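Prutden Residents Forum
Board: Services and Facilities
Topic: Revised intake rules for the winter clothing exchange

Posted by Exchange_Desk
The winter clothing exchange will again be held in the lower hall at Dornthorpe. Doors open at 9:00 a.m. on Saturday. Residents are asked to read the revised intake rules before bringing items.

Each household may submit up to 6 garments. Every garment must be laundered, must close properly, and must carry a size label or a written size pinned at the collar. Garments without a size will be returned at the door. One credit is issued per accepted garment, and credits may be used the same day or carried to the spring session.

Last winter the desk accepted 148 garments, of which 122 found a new household. The balance went to the Jiseter shelter under the standing arrangement.

Posted by Kekana_Row_14
Thank you for the notice. I wish to register an objection to the flat credit. A lined winter coat and a child's cotton shirt are not of equal value, and under the present rule each earns a single credit. The result last year was a great many shirts and very few coats by ten o'clock. I would ask that outerwear receive two credits.

Posted by M_Prydderch
I must respectfully disagree with the previous poster. The exchange was set up so that a household with nothing but shirts to offer could still leave with a coat. A two-tier credit would undo that. It would also require the desk to rule on what counts as outerwear, and I do not envy whoever must decide the matter of a heavy cardigan.

Meinir Prydderch

Posted by Kekana_Row_14
The heavy cardigan is a fair point. I would nevertheless observe that the coats must come from somewhere. Households on our row have begun selling theirs instead, and I cannot say I blame them.

Posted by hallkeys
Could the desk confirm whether the side entrance will be open? The front steps were difficult for several residents last time, and the ramp was blocked by folding tables until well after nine.

Posted by Exchange_Desk
The side entrance will be open from 8:30 a.m. The tables will be stored in the corridor. With regard to credits, the flat rate will stand for this session. Written proposals for the spring session may be left in the box at the hall.

Posted by Linden2
I would ask for clarification on the words "must close properly." Last year a wool coat of mine was refused for one missing button out of five, although a spare was sewn inside the lining. Meanwhile a parka with a stuck zipper was accepted two places ahead of me. The standard should be the same at both tables.

I also wish to know how denim is classed. The printed sheet lists coats, knitwear, shirts, trousers and children's wear. A jacket such as the one below would be turned away from the coat rail as too light and from the shirt rail as too heavy.

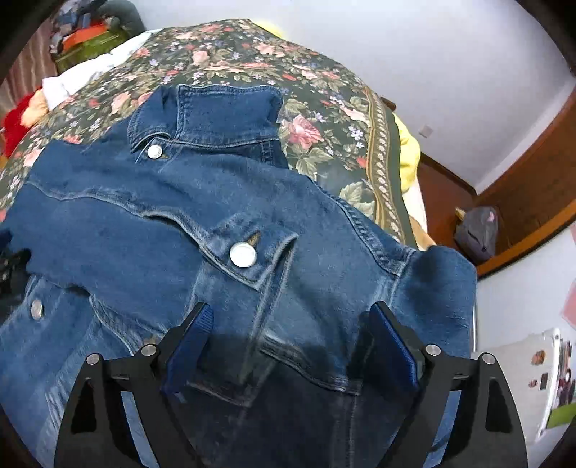

Meinir Prydderch replied that denim jackets had always gone on the coat rail in the years she sorted, and that the sheet should simply say so. On buttons she took the opposite view from the desk: a coat with a spare sewn in ought to be accepted, and the person taking it home can attend to the rest in an evening.

Posted by Kekana_Row_14
I agree with Mrs. Prydderch on buttons, if on nothing else in this thread. I do not agree on denim. The coat rail holds 60 hangers and was full by opening time. Light jackets should have a table of their own.

Posted by Exchange_Desk
The following will apply on Saturday. A garment with a missing button will be accepted if a matching spare is attached. A zipper must run its full length at the desk. Denim jackets will go on the coat rail while space remains, and on the table beside it after that. The printed sheet will be corrected.

Posted by hallkeys
Noted, with thanks. Will the table beside the rail leave the ramp clear?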